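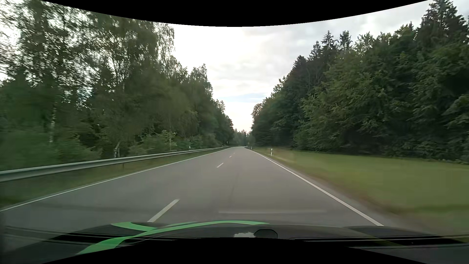 Podcasts vs. audiobooks vs. nothing for long solo drives

gravelpit_jo
Jun 18, 2025
OK so I need some opinions before I lose my mind. I started a new job in February and twice a month I have to drive 265 miles each way to the other office. By myself. It's mostly two-lane road with trees on both sides and not a whole lot of towns, and my phone drops signal for long stretches, so streaming is out.

So far I've tried music (I've now heard everything I own and I hate all of it), a true crime podcast (got creeped out at a gas station, never again), and a 29 hour fantasy audiobook that I quit because I couldn't remember who anybody was after two weeks off. Everyone had an apostrophe in their name.

What do you all listen to? I'm looking for stuff that's interesting enough to keep me awake but where I can zone back in after passing a truck and still know what's going on. Free is good, library is good, I'll pay if it's worth it.

Johanna

mandla_m
Audiobooks all the way, but you picked the wrong kind. Fantasy is murder in the car unless you've already read it. Go with memoirs read by the person who wrote them. It's like having a passenger who does all the talking and doesn't touch the AC. You miss a minute, who cares, they're still a kid on the farm or whatever.

Also mysteries, but the cozy kind where there are six people in a house. You can keep track of six people.

tgrabner
Seconding old mysteries! Anything where the detective explains the whole thing again at the end is perfect, you can miss half the middle and still get your money's worth. My library has tons of them on the app and they're usually eight hours or less, so you'd finish one on a round trip and start clean next time. Download over wifi the night before and check that it really downloaded. I've pulled out of the driveway with a little cloud icon more than once.

BenediktM
Going to be the grump here. I drove for work for years and I ended up with nothing on. No radio, no book. People think that's crazy but I got home less tired. With a story going, part of my head was working the whole time and I'd walk in the door wiped out. Give it three trips before you decide. The first one is awful, I admit that.

mandla_m
265 miles of silence?? Benedikt I'd be having arguments with people from high school by mile 40.

BenediktM
You will. Then you run out of people and it gets nice.

gravelpit_jo
LOL. I did the last part of my drive home in silence once when the phone died and I spent all of it redoing a conversation with my landlord. I won, for the record.

tgrabner, going to look at the library app tonight. Is there a trick to the holds? Everything I want says fourteen weeks.

tgrabner
Put holds on a bunch of things at once and then push back the ones that come in at a bad time. Mine lets you stay at the front of the line while you delay it, not sure if they all do. And filter by "available now" and just be brave. I found my favorite series that way, the covers were terrible and I'd never have picked it.

aurelio_b
Podcast person checking in. The trick with podcasts is to NOT do one long show. I make a list before I leave and alternate: one history, one dumb comedy, one history, one dumb comedy. The change wakes you up. If it's all one voice for four hours I go glassy no matter how good it is.

There's one called Skurau that I love for this, two sisters going through old shipping disasters, and each episode stands alone so you can play them in any order. And Hakeck if you like cooking talk, though don't do that one hungry. I once bought a rotisserie chicken at a truck stop because of them and ate it in the parking lot with a napkin and no plan.

mandla_m
I tried Skurau and had to bail. They laugh at their own jokes for a solid minute. Sorry!

aurelio_b
That's the early ones! Skip the first season, they calmed down a lot.

mandla_m
See, this is my problem with podcasts, there's always some season you have to skip. A book just starts.

aurelio_b
A book just starts, and then on chapter 2 you find out the narrator does everyone's accent badly and you've used up your credit.

mandla_m
...OK that has happened to me. Always play the sample first, Johanna.

quietlane
Has anyone mentioned language lessons? I did a whole beginner Italian course driving back and forth to see my mom. You talk out loud the entire time, so no chance of getting sleepy. I looked like a lunatic at red lights, but on the kind of road you're talking about there's no one next to you anyway. My Italian is still bad, but I can order anything and apologize for it afterward.

tgrabner
I couldn't do lessons in the car. I got so worked up trying to remember a word that I'd miss my exit. Might just be me.

BenediktM
It's not just you. Anything where you have to come up with an answer takes your mind off the road more than you'd think. I'd save it for the kitchen.

quietlane
Fair enough, I stuck to the repeat-after-me parts when there was any traffic. Different brains I guess!

gravelpit_jo
You guys are the best. So the plan for the next trip: cozy mystery on the way up, Aurelio's mix on the way back (second season onward, got it), and I'll do the last 29 miles with everything off so Benedikt can't say I didn't try.

BenediktM
29 miles is barely enough to get started, but I'll take it.

aurelio_b
Put the comedy after lunch, that's when you'll need it.

tgrabner
And set the sleep timer to OFF. I fell asleep to mine in bed one night, forgot about it, and the next morning it cut out ten minutes into the drive, right as they were opening the will. I had to wait for the next rest stop to find out who got the house.

gravelpit_jo
Well now I want to know who got the house

tgrabner
The nephew. It was a whole thing. I'll send you the title.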